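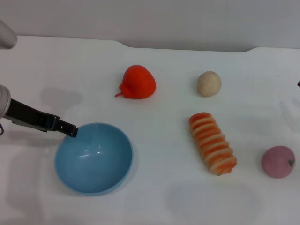 White worktop against a pale grey wall.

Workshop Assistant (part-time), Rerby Furniture Repair

Rerby Furniture Repair is looking for a part-time assistant to join the workshop in Ivlow. We mend and restore household furniture: chairs, tables, chests of drawers, blanket boxes and the odd writing desk. Most of our work comes from private customers within a short drive of the town, with a smaller share from schools and village halls.

The post is for 20 hours a week over 4 days, and is permanent after a trial period of three months. Pay is monthly. The rate is set out in the application pack, along with details of holiday and pension.

What the job involves

You will work alongside our two restorers and take on the preparation and finishing jobs that every repair needs. On a usual day this means taking chairs apart, cleaning old glue out of joints, sanding, waxing, and re-webbing seats. You will also book pieces in when customers bring them, fill out the job ticket, and tie the ticket to the piece before it goes to the store.

Once you have been with us for a while you will be given small repairs to see through from beginning to end. Drawer runners and loose chair legs are where most people start. We also do a good deal of cane and rush seating, and will teach you this if you would like to learn.

Roughly one morning a fortnight you will go out in the van to collect and deliver. There are always two people on a van run.

What we are looking for

You do not need a qualification in furniture or joinery. We would like you to have:

Some experience of working with your hands, paid or otherwise
Reasonable handwriting, as our job tickets are still on paper
Patience with slow work
A friendly manner with customers, in person and on the telephone
The ability to lift and carry furniture with another person

A full driving licence is useful but we will consider people without one. If you have made or mended something at home, please tell us about it in your letter. An upholstered stool counts, and so does a garden gate.

Where you would be based

The workshop is at 47 Prusel Road, Ivlow, behind the old dairy. There is a main workshop, a finishing room, a timber store and a small kitchen. The 643 bus stops at the end of the road, and there is parking in the yard and a covered rack for bicycles. The workshop and finishing room are on the ground floor. The timber store is up a flight of stairs — please let us know if this would be a difficulty, and we will talk about how the work could be arranged.

Our hours are 8.30 to 1.30. We close for a fortnight over Christmas and this is taken from your holiday allowance.

Training

We have taken on trainees for almost 10 years. You will be shown each task before being asked to do it alone. We also pay for one short course a year, usually at the Tekleab craft school, which runs classes in upholstery, gilding and French polishing. Travel to the course is paid.

We supply overalls, gloves, masks and ear defenders. You will need your own work boots, and we contribute to the cost once the trial period is over.

How to apply

Please write us a letter of no more than two pages saying why you would like the job and what you have done so far. Include the names of two people we can ask about you. One of them should have known you at work, at college or through a club. We do not need a CV, although you may send one.

Letters can be posted to the address above or handed in at the workshop on any morning we are open. Application packs can be picked up from the same place, or we will post one to you on request.

The closing date is 11/11/18. Interviews will be held at the workshop later in November and will include a short practical task, with all tools provided. We will reply to everyone who applies.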